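Member Forum – Dining Out and Restaurants
Topic: Reservation deposits at Talebi

Yasaman Heydari wrote:

Members are invited to comment on the new deposit arrangement at Talebi, the Persian restaurant on the Gendgate side of the market. As of October 2025, any evening booking for five or more requires a payment in advance, credited to the final bill. The restaurant's notice to patrons states that 182 reserved tables went unclaimed during August. The same notice confirms that the lamb with dried limes will stay on the menu.

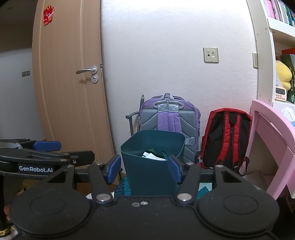 Yasaman Heydari
Section Moderator, Pememden Dining Forum

I would ask that replies be confined to the deposit itself. Complaints regarding service belong in the separate topic. My own view is that the arrangement is reasonable, provided that the refund terms are printed on the confirmation. At present they are not.

Sistunlow wrote:

I must disagree with the moderator. A deposit shifts the risk entirely to the patron. When the kitchen ran forty minutes behind on my last visit, no allowance was made on the bill. The saffron rice was excellent, as it always is, but the principle stands. 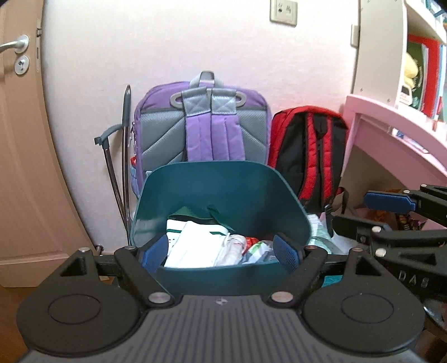
rice_and_barberries wrote:

With respect to Sistunlow, a late kitchen and an empty table are different matters. A party of eight that fails to appear costs a small restaurant most of an evening's profit. I paid the deposit last week, it was deducted correctly, and the herb stew was better than in summer. Members should also note that walk-in seating at the counter remains available without charge.

Sistunlow wrote:

The counter has six stools and is of no use to a family. I would accept a deposit if the cancellation period were shortened from two days to one. Children fall ill on shorter notice than that.

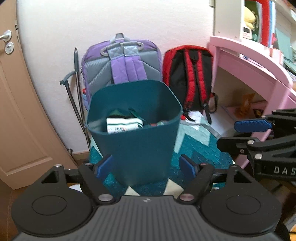 Yasaman Heydari wrote:

The point concerning the cancellation period is a fair one, and I will raise it with the restaurant in writing. Members who wish to add their names may do so below before the end of the month. On the related question of takeout, which carries no deposit, the lidded trays do leak, and the eggplant dish is the worst of them. A large backpack like the purple and gray one here will hold a family order, but the trays must be kept level – I recommend a folded towel at the bottom.

rice_and_barberries wrote:

Please add my name to the letter. I support the deposit and the shorter period both.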